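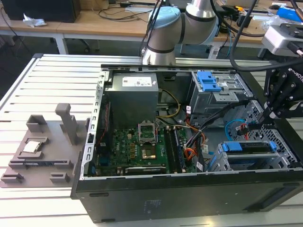

Kostov cell with an open tower on the platform and the processor in its fixture tray.

Kostov Desktop Disassembly Kit: Frequently Asked Questions
Last updated 3 July 2025

What does the kit include?
Fixture plate files for 3D printing, stops, a processor tray, the task software and one day of setup by Lukum. The arm and gripper are quoted separately.

Does the tower have to be opened first?
Yes. Remove the side panel by hand and lay the case on its side, opening up. The kit does not handle case screws or thumb latches.

Which parts can it work on?
Processors, memory modules, expansion cards and drive cables. Glued heat sinks are not supported.

How does it deal with cables near the drive cage?
The wrist camera view is used to plan the approach between the fingers and the connector. Cables that cross the path should be tied back before the run.

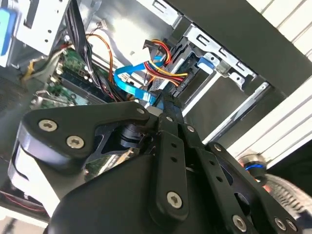
Leonie McKinnon wrote to us that SATA plugs with a locking clip gave her site the most trouble, and that she now has an operator release the clip before the arm moves in. We recommend the same until the August software release.

Can we change the fixture plate?
Yes. Source files are supplied. Keep the processor tray at its original height or repeat the calibration, which takes 15 minutes.

How long is the warranty?
Software faults are covered for 17 months. Printed parts are treated as consumables and should be inspected every 1000 cycles.

Who do I contact for a quote?
Gaétan Cormier at the Wumatstead office. Allow 10 working days.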